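Nimal Gunawardena would like it known that he has nothing against closets. He grew up with one. He simply rents a studio above the Lahtinen bakery that was built without any, and after six years of draping shirts over a radiator he decided to do something about it.

"I went through all the stages," he says. "Hooks on the door. Hooks on the other door. Then the hook came out of the other door and took some of the door with it."

What followed was Small Rail, a newsletter about keeping clothes in homes that would prefer you didn't own any. It has 498 subscribers, a number he gives without being asked. He writes it on Saturday mornings, when the smell of rye bread comes up through the floor and makes ironing impossible.

I ask what people write in about. Hangers, he says. Always hangers.

"Everybody thinks they have a clothes problem. They have 34 shirts and 44 hangers, and not one of those hangers came from the same place as another. You get them from the cleaner, you get them from your mother, two arrive with a coat. Then they all hook on to each other and you're late for work."

He has opinions on wood (heavy, smug), velvet (sheds on navy) and padded satin ("for people who own a peignoir"). His loyalty, to the dismay of several readers, is to the cheap wire kind. They take up no room, they bend back when you sit on them, and you can unblock a sink with one. He admits they leave little horns on the shoulders of a sweater. He folds his sweaters.

On racks he is harder to please. His first, a Pestetmont, leaned a little further every week until he started calling it the tower. The Paltix that replaced it had wheels, and the studio floor has a slope, so mornings involved some walking. These days he won't look at anything with casters. He wants a base that sits flat, and uprights he can raise in winter when the long coats come out.

"A rack is a very simple thing," he says. "It's a stick held up by two sticks. You'd be amazed what people can do to that."

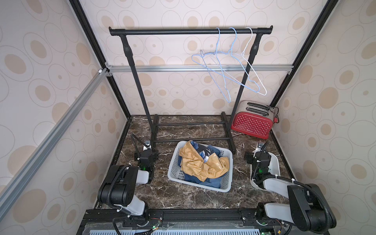
Black garment rack, wire hangers on the right, toaster in the corner.

The toaster gets more mail than the rack. Gunawardena is firmly in favor of one room doing everything, within limits. Crumbs and wool can share an address, he says, but he would not make toast under a hanging shirt, and he speaks as someone who once wore a blazer that smelled of bagel to a job interview at Tistex.

Did he get it?

"They asked if there was a breakfast meeting. No."

His next issue, due in September, is on socks. He has been putting it off.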